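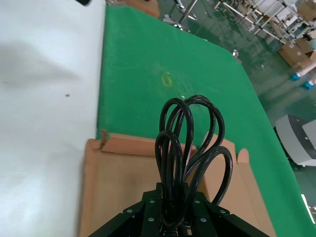
Springs or solid joists under a maple dance floor

hekano_floors
We are taking over the upstairs room at the old Bokness Ballroom and I need to settle the floor build-up before October. The area is 2,431 square feet after deducting the stage. The existing maple is 25/32 strip, face good, nailed to a pine subfloor on 2x10 joists. Half the sleepers under the west end were replaced with something much stiffer in the past and dancers avoid that end.

Options as I see them:
1. Lift everything, lay foam-block sleepers throughout, relay the maple.
2. Keep the joists, correct only the west end.
3. Steel coil springs, as in the original 1920s drawings.

Music is live big band twice a month, mambo and salsa on the other nights. Capacity will be posted at 400 or less.

tworow_trombone
Option 2. If the east end feels right, you already have the target. Measure deflection at midspan under a known load, both ends, and match the west to the east. Relaying 25/32 strip costs you a lot of tongues.

Adeel Khattak
I would not touch coil springs. We had them at the Gomen and the band complained before the dancers did. Piano moves, cymbal stands walk, and the vocal mic picks up thump at the same tempo as the crowd. On a slow foxtrot it was tolerable. On a fast mambo the high-pass filter had to go up to 100 Hz on every open mic and the baritone sax sounded like it was in another building.

hekano_floors
The stage here is framed separately, bearing on the masonry. Does that change your view?

Adeel Khattak
Somewhat. Stage isolation fixes the piano. It does nothing for a band set up on the floor, and every salsa night I have worked ends up with the congas on the floor.

leftfoot_lou
Disagree with the above about springs. The best floor I ever danced on was sprung steel. The problem at the Gomen was springs of one rate under a floor with very uneven loading. Everybody crowds the bandstand, so the front third bottoms out and the back third never moves. Grade the springs and it works.

tworow_trombone
Graded springs are fine on paper. Then the promoter moves the band to the long wall and the grading is in the wrong place. 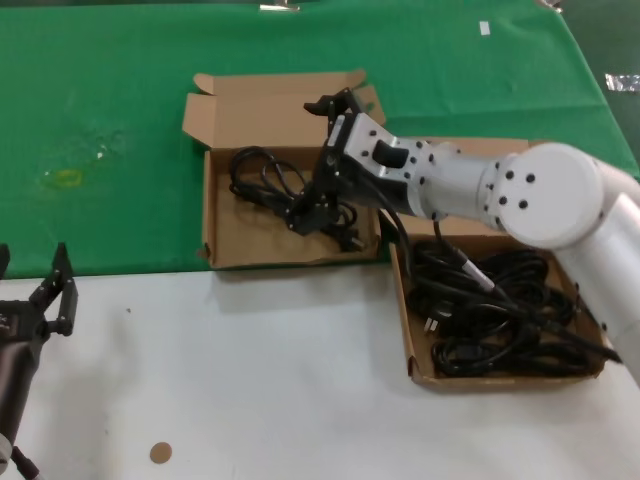
Bhutto
What is the joist span at the west end? Nobody can give a useful answer on stiffness without it.

hekano_floors
14 feet 6 inches clear, 16 on center, full length of the room. Same at both ends. The only difference is the sleepers.

Bhutto
Then the joists are not your problem and option 2 is the right start. Open a strip along the wall, pull one of the replacement sleepers and check whether it is shimmed tight to the joist. I have seen floors where somebody chased a squeak with construction adhesive and locked the whole bay. If so, the adhesive has to come out – there is no way to soften it in place.

leftfoot_lou
Also check the perimeter gap before blaming sleepers. Maple tight to the wall in humid weather will feel dead regardless of what is under it.

hekano_floors
Gap is 3/8 on the north side and closed completely along the west wall. I had put that down to the baseboard.

leftfoot_lou
Pull the baseboard.

Adeel Khattak
Agree on the gap. Cut it back to 3/4 and leave the floor alone for a couple of weeks before deciding on anything else. I still say no springs.

hekano_floors
Update, 13 November 2019. Baseboard off, gap cut to 3/4 along the west wall. Two of the replacement sleepers were glued as Bhutto described, the rest only nailed. Both are out. The end has noticeably more give, though it is still firmer than the east side. Finish question next: the room had dance wax on bare maple, and the salsa crowd wants it faster than the swing crowd does.

tworow_trombone
Start a new thread for finish. That one will run to 1,000 posts.

leftfoot_lou
Wax. No need for a thread.

Bhutto
Water-based polyurethane, satin, and keep wax off it. Once wax is in the grain you will be sanding to bare wood to get anything else to bond.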